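Bench Cell Inspection Checklist, Two-Arm Chore Station
Site: Lirkau workshop
Task family: footwear (insole handling, sorting, tray placement)
Revision: July

Scope

Complete this list before the station is run on any chore in the footwear family. It covers the enclosure, the arms, the wiring, the work surface and the readiness of the task itself. Each item is marked OK, OPEN or N/A. Comments are required for OPEN items and optional elsewhere. The last section is the readiness rating used by Branmont to decide whether a chore can be offered as unattended.

Section A. Enclosure and frame

A1. Posts tight at top and bottom joints. OK
A2. Wall covering flat, no lifted edges within reach of either arm. OK
Comment: The patterned covering stays for now. Plain walls gave better detection of dark items in the Paiva cell, but test conditions in a home are closer to this one.
A3. Front rail bolts torqued and marked. OK
A4. Ventilation grille clear. OK
A5. Emergency stop reachable from the operator position without leaning over the rail. OPEN
Comment: Reachable by a tall operator only. Move the button to the outside of the enclosure.

Section B. Arms and grippers

B1. Joint play within limit, both arms, power off. OK
B2. Homing repeatable over 5 cycles. OK
B3. Gripper jaws free of lint and adhesive residue. OPEN
Comment: Felt-type insoles shed. Fibers collect at the jaw pivot and change the closing force. Clean between runs, not at the end of the shift.
B4. Grip force limit set for soft goods. OK
B5. Arm-to-arm clearance checked at the tray handover position. OK
Comment: Both arms may reach the tray from opposite sides. The software interlock allows one gripper over the tray at a time. Confirm with a slow pass after any change to the mounting plates.

Section C. Cables and electronics

C1. Cable slack sufficient at full reach, no rubbing on the links. OK
C2. Conduit on right arm secured at both ends. OPEN
Comment: Add a second strap near the base.
C3. Loose wiring at left base bundled and clear of the work surface. OPEN
Comment: Carried over from the previous revision. A dropped insole can slide forward into this area and a retrieval move would then pull on the wires. Fit a cover over the boards.
C4. Status light on before enabling motion. OK

Section D. Work surface

D1. Cloth flat and fixed at the corners. OK
D2. Items for the task within the reach envelope. OK
D3. Items not belonging to the task listed on the run sheet. OK
Comment: Clutter is permitted. Household surfaces are seldom cleared before a chore is started, and results on a bare table have not carried over well.
D4. Tray seated, position recorded. OK

The footwear chores were picked because the parts look simple and handle badly. An insole has almost no height when it lies flat, so the jaws have to come down very close to the cloth before they can close on an edge. If the approach is low by a small amount, the gripper picks up cloth as well and drags everything resting on it. If it is high, the jaws close on nothing and the arm reports success unless the width check is enabled.

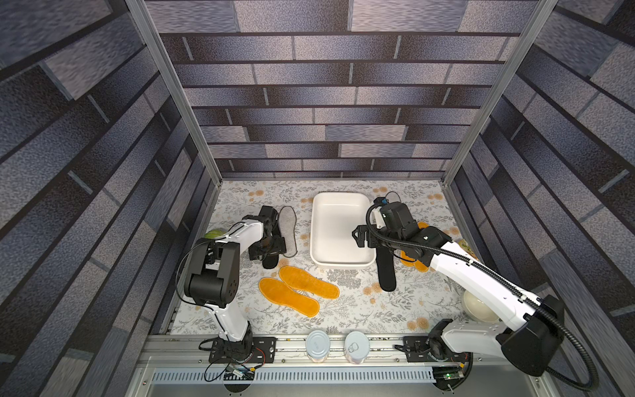 Sandals are a different problem. Straps give the gripper plenty to hold, but the grasp point decides how the sandal hangs, and a bad hang makes placement unreliable. Dark soles are also hard to separate from a dark gripper in the camera view at close range. The current advice is to fix the grasp point before the final approach and ignore late corrections from vision.

Section E. Task readiness

E1. Pick flat insole from cloth. OPEN
Comment: 68 percent on first attempt, with the Clerno jaws fitted. Most misses are at the edge. A retry recovers the majority, at the cost of about 10 seconds each.
E2. Pick sandal or loose sole. OK
E3. Place item in tray without overhang. OPEN
Comment: Long soles are released at an angle and come to rest on the rim. Add a straightening move with the free arm.
E4. Match left and right of a pair. OPEN
Comment: Color sorting is dependable. Left and right are not, particularly when one piece is upside down.
E5. Insert insole into shoe. N/A
Comment: Not attempted in this revision. Requires one arm to hold the shoe open and the other to feed a part that bends. No date set.
E6. Stop and ask for help after repeated failure. OK
Comment: Limit set to 2 retries per item.

Readiness rating: attended use only. Sorting by color may be run with the operator in the room but occupied elsewhere. A person does the same work faster and with fewer drops, and no labor saving should be claimed for this chore on the shop floor or in the home.

Open items to close before the next revision: A5, B3, C2, C3, E1, E3, E4. Items C2 and C3 block any increase in arm speed.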